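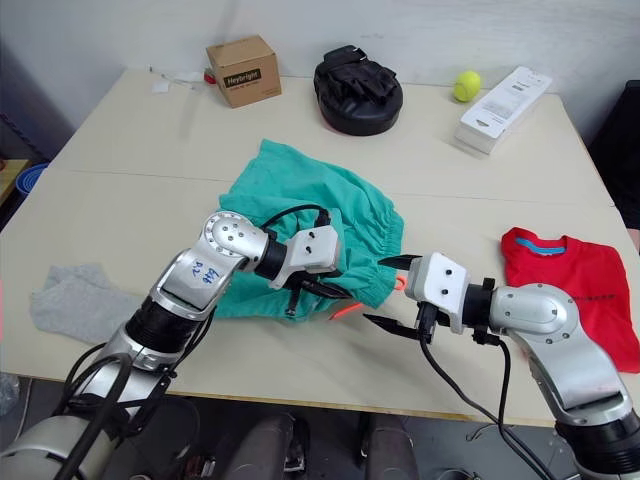 Figure 6. A green garment lying in a loose heap on a white table.

4.2 Effect of storage form on creasing

Garments in the Hodosley trial were stored either folded or in a loose heap. Each of the 132 items was kept for 11 days in an unheated room and then hung for one hour before grading. Of these, 109 were woven cotton and the remainder were knitted. Grading followed the Illari scale, in which a higher score means a smoother surface.

Woven items stored in heaps scored lower than folded ones, with the largest gap at the waist and hem. Gathered edges (Figure 6) were left out of the graded area, as the gathers cannot be told apart from creases on this scale. Knitted items showed little difference between the two forms of storage. The Matik procedure, which grades the whole garment, would be expected to give lower scores for items of this type.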